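Status: release held as of 10/18/20. Read the fault notes before training on this set.

# Cokent tray sorting, fault subset

Teleoperated and replayed grasps from a single arm over a mixed tray of toys, cloth and recycling. Collected at the Edden bench by Treasa Dunne and Chalerm Boonchu.

## Known fault: late finger release

In 14 episodes the open command was logged but the fingers stayed closed for up to 3 seconds. In 4 of them the arm had already started its retract and pulled neighboring items along with the target. 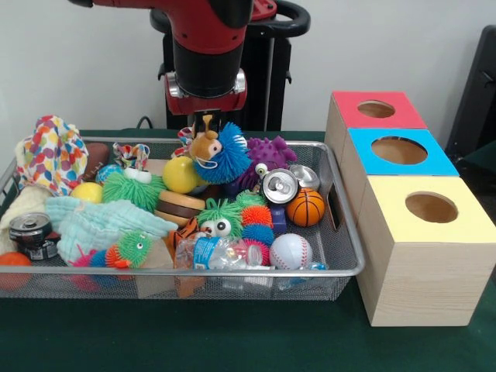

The delay was traced to the Fadon bridge node, which queued gripper messages behind joint state traffic. Joint commands were not affected. Restarting the node cleared the queue but not the cause, and the fault came back in 2 later sessions.

## Labels

- `release_late`: open command and finger motion disagree
- `drag`: a non-target item moved during retract
- `estop`: operator stopped the run

`drag` was labeled by hand. Treat it as noisy.

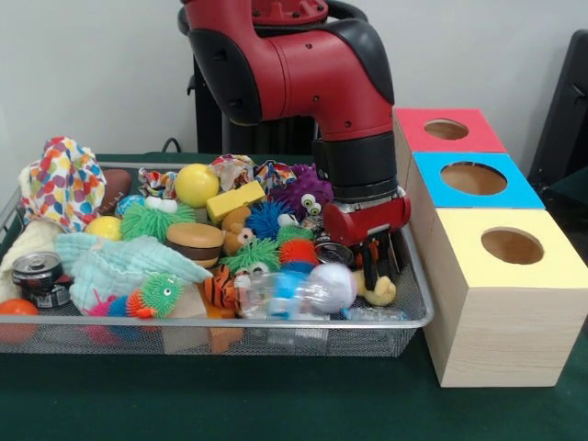 Force limits were left at the Ó Conaill defaults for every run, including the faulty ones. Those defaults assume rigid parts with clear space between them. A small plush toy lying against a ball and a plastic bottle gives the fingers very little room, and a late release there is hard to tell from a snag. Filter on `release_late` first, then check `drag`.

## Open items

- Patch for the message queue is under test; merge planned for January.
- Retract should wait on measured finger position. Not yet implemented.
- Keep hands out of the tray until the arm is disabled. A logged open command is not proof that the gripper is open.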